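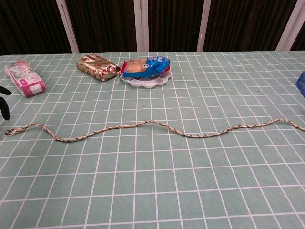 Rope, second evening

March 6, 2025

3 min read

Cleared the middle of the long table and put the thin braided cord across it, left to right, on the green gridded cloth. Pushed the pink carton and the gold packet to the back. They can be dealt with tomorrow.

The cord is cream with dark flecks, pencil thickness more or less. The left end is frayed into a tuft. Left it in its waves for the first reading. A slack cord gives a length along the curve and a shorter one along the cloth, and I want both figures in the book before any tension goes on.

Method, so that I do not have to work it out again in a week:

Calibrate the cloth first. The printed lines are straight enough to sight along but I do not trust a tablecloth as a scale. Steel rule along one row, left, center and right, then use the mean. Smooth the creases before each reading and keep elbows off the hem.

Follow the curve with the soft tape on edge. Start at the root of the fray, never at the tip of the loose fibers. Result, 1839 mm to the mark I put on the cord near the right. Same mark measured straight over the cloth, 1808 would have been tidy, but I misread the tape twice and have struck both entries. Repeat tomorrow in better light.

Whipping for the frayed end: waxed thread, 6 turns, pulled down hard, trimmed after. Moushumi Sarkar favors tape and says thread is vanity on a cord this size. Tape creeps in a warm drawer. I have the Jelasen offcuts to prove it.

Octavian Lungu called at supper about the Kragh order. He wants 300 mm lengths and asked whether the braid would hold a knot under light load. Told him a figure eight should, a plain overhand will bed in and be a nuisance to undo. He also asked for the price of the Leven cord, item 808 on the old list. Could not find the old list. Looked in the bureau, the hall cupboard and the box under the stairs. Found the warranty for the kettle.

To do: whip the left end before cutting anything. Cut over the board, not over the cloth. Label each piece at the time of cutting. Buy waxed thread, the brown reel is nearly finished. Write to Octavian with the price.

Knee stiff again after the stairs. Bed at a reasonable hour.

2 comments
Share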